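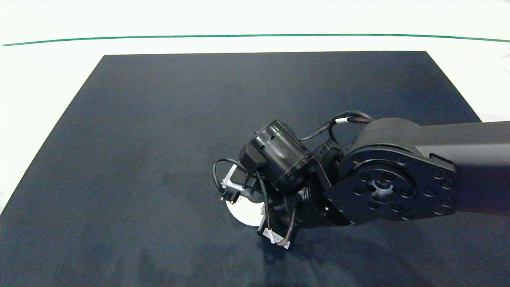 Sachiko Sugiyama would like it known that she asked for a mat four years ago and was told to try being more careful. The assembly shop at Skeltow now has one, dark and wide, and she has been gracious about it for very nearly a week.

The mat is part of a modest change in the way Skeltow handles the small metal parts that go into its Curnero gear sets. Until September the parts lived in a row of margarine tubs with masking-tape labels, some of which were still accurate. A stock check by the Kiltcombe office found 177 bevel gears that existed on paper and nowhere else. A second search, involving flashlights and the underside of the vending machine, brought back nine of them, along with a house key.

The new arrangement is not going to win any design awards. Parts for each set are put out on a flat white ring plate, and the plate sits on the mat. Bright metal shows up well against white, and white shows up well against navy-black, a principle that cost the company one afternoon meeting and a tray of sandwiches to establish.

Ruaridh Drummond wrote the instructions, which run to a single page after the first version came back from Kiltcombe with most of it crossed out. Gears go down with the teeth up. Pins stand on end. Coffee stays on the other side of the room — this line is underlined twice, and there is some feeling in the shop about who it was aimed at.

The pins have caused most of the argument. Laid flat, they roll, and the hole in the middle of the plate is exactly where they want to go. Stood up, they stay put until a person sneezes. Apostolos Tzanetos has proposed a plate with a shallow dimple for each one. Drummond has proposed not sneezing.

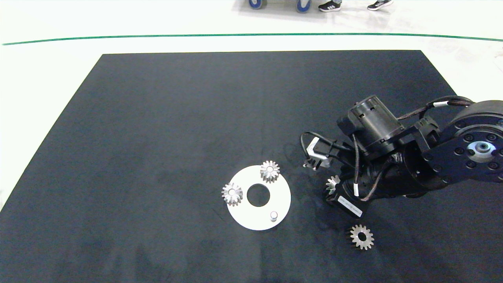
Two gears and one pin make up the smallest Curnero set, and Skeltow started with it for the obvious reason that there is less to lose. The bigger sets move over to the plates on Tuesday. Galanis, the supplier, ships the gears in boxes of 200, and the shop expects to get through more than 1,000 of them before the holidays. That is a lot of teeth to keep pointing the right way.

Not everyone has been won over. Gerasimos Panagiotou, who has put gear sets together from a margarine tub for most of his working life, considers the plates fussy and says he could find any part by feel. He was invited to prove it over lunch. The result was a draw, according to Panagiotou, and was described differently by the four people watching.

Kiltcombe will run another stock check at the end of the month. Muchen Yuan, who did the last one, has asked for the tubs to be kept until then in case the plates don't work out. They are on the shelf by the door with their labels on. The one marked "washers" has cookies in it.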